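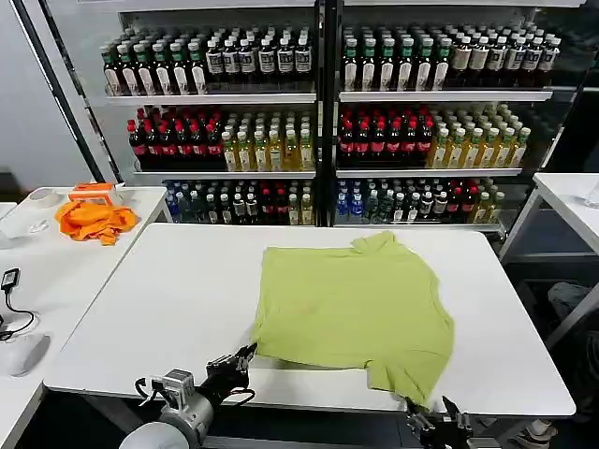

Raken Shared-Space Practice Kit for Two-Armed Robots

If you have two robot arms working at a table and people walking past that table all day long, this kit was put together with you in mind. It holds the floor markings, the table cards, the logbook and the plain-language handbook that we use ourselves at Tirnuvgate, and it covers the soft, slow, fiddly kind of work – folding shirts, sorting towels, straightening cloth – that the big industrial rulebooks tend to pass over rather quickly.

The handbook was written by Rafail Mitsotakis-Vlachou, who spent a good long while watching operators at work before he put down a single rule, and we think it shows. It runs to 94 pages, with wide margins, because people do write in them (we certainly do!).

What the handbook asks of you

Before the arms are switched on, walk the whole way around the table. Look at the cables at each wrist and make sure every loop can follow the arm through its full reach without catching on a bracket or a table corner. Garments go on the table by hand, with the arms parked.

Fabric that droops over the front edge gets a section all to itself. A gripper working down there is close to knee height for anyone sitting nearby, and it's easy to forget about it when your eyes are on the collar. Keep feet and bags outside the floor line while the arms are live, and keep drinks on a table the arms can't reach.

When two grippers hold the same garment, neither one should pull until the operator has called "both on" out loud. It feels a bit silly the first day. Please do it anyway, and do it on quiet afternoons too.

Stained or torn items may be used for practice, but write the mark down in the logbook before you start, so that it isn't put down to the grippers later.

What comes in the box

The handbook, spiral bound
2 table cards, wipe-clean, one for each side of the station
Floor line tape, enough for one station with three tables
Logbook with room for 400 sessions
Stop-button reach template in stiff card

Who uses it

The kit has been through over 2,000 sessions at our own stations and at the Iordache training rooms, and the wording has been changed a good many times along the way. The present edition is dated Feb 28, 2018, and a small supplement on children's clothing is planned for July.

Please note

The kit goes alongside your own risk assessment and the safety manual that came with your robot. Where the manual is stricter than we are, follow the manual.

Orders and replacement logbooks are handled by Etlow, and spare table cards can be bought singly.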